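Magnesium at night, glycinate or citrate?

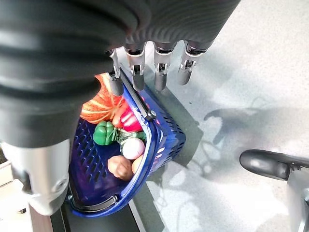
Metal fingers, four of them, hanging down.

lovisa_m
Okay supplement people, I need opinions. I've been taking magnesium citrate before bed since November and I sleep fine, but my stomach is a mess by breakfast. My sister swears by glycinate. The Hunolora one at the store in Lamar costs 34 dollars a bottle and I'm cheap, so talk me into it or out of it!

keegan_ross
Glycinate, no contest. I switched for the same reason and the bathroom trips stopped in 2 days. Sleep stayed the same for me, maybe a little better.

hsandhu
Careful with the label though. Some bottles list the weight of the whole compound and some list elemental magnesium, so you can't compare the big number on the front. Read the back panel.

lovisa_m
Ugh, I was totally comparing the front. Thank you.

hg_yoon
Going to disagree with Keegan a bit. I tried both and couldn't tell them apart, except in my wallet. What helped me was taking the citrate with dinner (I'd been having it on an empty stomach at 11 pm, not smart) and cutting the dose in half. Try that before you spend 34 bucks.

keegan_ross
Half a dose is half the magnesium, man.

hg_yoon
Sure, but does she need the full one? I eat beans and pumpkin seeds pretty much every day. Half a scoop is plenty for me.

HamidB
Lovisa, are you on anything else? My mom takes thyroid pills and her pharmacist in Edton told her to keep magnesium hours away from them. Some antibiotics too. And if your kidneys aren't great, talk to your doctor first, please.

lovisa_m
Nothing except vitamin D in the morning. Kidneys fine as far as I know, but I'll ask at my checkup.

hsandhu
Good. Also check whether your citrate is the powder with sweetener in it. Sorbitol wrecks me worse than any mineral ever did.

lovisa_m
Just looked and yep, sorbitol, third ingredient. Okay, I'm doing Han-gyeol's plan with a plain capsule, half dose, with dinner. If I'm still miserable when this bottle is gone I'll get the glycinate.

keegan_ross
I'll be here to say I told you so :)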